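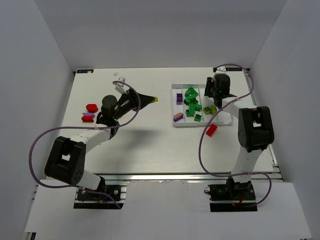
Photo: Jolien Smits

I have two kids and a brick bin the size of a bathtub, so when people ask me which chore I'd hand to a robot first, I don't say dishes. I say bricks. Sort them by color, put them in the right compartment, and please get the ones under the couch while you're at it!

So you can imagine how happy I was when Jolien sent me this. Two arms, a tray with three compartments, green in the middle, purple on the left, and the left arm holding a little yellow-green block out over the table. I have looked at it far more than a grown woman should. There's still a red brick lying just outside the tray and a few more pieces over by the left edge, and I love that, it looks like my living room floor on any given evening.

Can machines do our chores yet? I've been asking on this blog since August, and my answer keeps moving. Washing, yes, we've had that for ages (it's the folding that gets me). Vacuuming, mostly, if you pick up first. And picking up first is the whole problem, isn't it? A brick can land on its side or upside down or half under another brick, and my five-year-old deals with all of that without looking, while talking about sharks.

Veerle, who worked on packing lines at Lambrechts for years, thinks I'm too easily impressed. Her line had 70 parts a minute going past and every one of them faced the same way. A heap is a different animal, she says, and she'd want to see a machine get to the bottom of one before she got excited. Fair enough. I got excited anyway.

What I'd really like to see is the sorting done with a whole bin tipped out, small flat pieces and all. Those flat ones defeat me and I have fingernails. I'd let it take all night, too. Slow is fine if I'm asleep.

Next week I'm back to socks. Wilma wrote in with a theory about socks and I have some objections.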